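Why I Quit Buying Herbs for Energy

My kitchen cabinet used to have a whole shelf I called the pharmacy. Ashwagandha, maca, rhodiola, two kinds of ginseng, a bag of green powder that tasted like a lawn. In December I finally emptied it into a box, and I've been wanting to write about it ever since, mostly so I stop boring my coworkers with it at lunch.

Let me say up front that I'm not a doctor or an herbalist, and I don't think plants are nonsense. I drink coffee. I've chewed ginger on every long car ride since I was a kid and I will fight anyone who makes fun of me for it. Plenty of the drugs in a regular pharmacy started out in somebody's garden. My complaint is with the way this stuff gets sold, and with how easily I fell for it.

How it started

I was tired. Not sick tired, just the kind where you sit in the car in the driveway for a while before going in. A woman at my gym in Zotdale swore by a rhodiola capsule called Nukeck, so I ordered a bottle. Then I felt pretty good for a week! Of course, I had also started going to bed earlier because I was "doing a wellness thing," and I'd cut out the second glass of wine. Guess which of those three got the credit.

After that it was off to the races. The store that sold me the first bottle started sending emails, and every email had a new root in it. I paid 35 dollars for a blend with nine ingredients and couldn't have told you what a single one was supposed to do. I liked the jar, though. It was a really nice jar.

The word "traditional" does a lot of work

Have you noticed how many labels lean on this? Used for centuries. Trusted by healers. One leaflet I kept (it's on my fridge, I love it) says the plant was praised in an herbal from 1609. Okay, but what were people in 1609 taking it for? Usually fevers or worms or a bad stomach, and usually as a tea or a poultice made from the whole plant. I was swallowing a concentrated extract in a gel capsule so I could get through a spreadsheet. Those two uses have a plant name in common and not a whole lot else.

I do think long use tells you something. If people have been eating a thing at dinner for generations, I'm less nervous about having it at dinner. It doesn't tell me what happens if I take a much stronger form of it every morning for a year with my allergy pills.

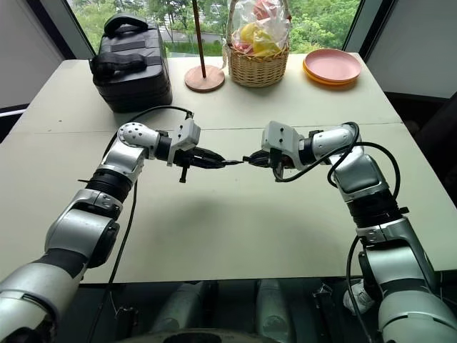 The label won't help you much

Turn one of these bottles around and look for the words "proprietary blend." You'll get a list of plants and one total weight for all of them together. So there could be a good amount of the expensive herb in there or there could be a pinch, with the rest being something cheap. My nine-ingredient jar was one of those. I wrote to the company, Imska, and asked how much ginseng was in a serving. Very friendly reply, lots of exclamation points, no number.

Then there's the part of the plant. Root and leaf can be pretty different, and a powder isn't the same as an extract. Half my shelf didn't say which it was, or said it in type so small I had to take a picture with my phone and zoom in.

And please don't go by reviews. The blend I bought had 3801 of them and I must have read a hundred. People wrote things like "arrived fast" and "haven't tried it yet but excited," and gave it five stars. I left one of those myself, so I can't be too snooty.

What changed my mind

It was a pharmacist, Marisol Olvera, at the counter where I pick up my allergy prescription. I asked her, kind of in passing, whether anything I took could be making my heart race at night. She asked me what I was taking. I got five items in and she put down her pen and said, "Bring me the bottles."

So I did, in a tote bag, clinking all the way down Ibarra Street. She went through every one of them. She never once made me feel dumb. A couple of them had caffeine from sources I hadn't recognized, and she didn't love the two ginsengs together. Her suggestion was to stop everything for 30 days, talk to my doctor, and then add back one thing at a time if I still wanted to. One! I had never once tried just one.

I stopped. The racing quit in the first week. I can't swear it was the capsules, seeing as I've just spent a page telling you I'm bad at figuring out what caused what, but I have my suspicions. My doctor ran some blood work and my iron was low, so now I take iron, and she'll check it again in the spring.

Where I've landed

I'd like stores to print the amount of each plant, and the part used, in letters a grown adult can read. I'd like "traditional" to come with the rest of the sentence: used by whom, for what, and how. And I'd like anyone with a shelf like mine to put it all in a bag and take it to a pharmacist. It didn't cost me a thing, and the line was short.

The green powder went in the trash. I kept the ginger, and the jar has rice in it now.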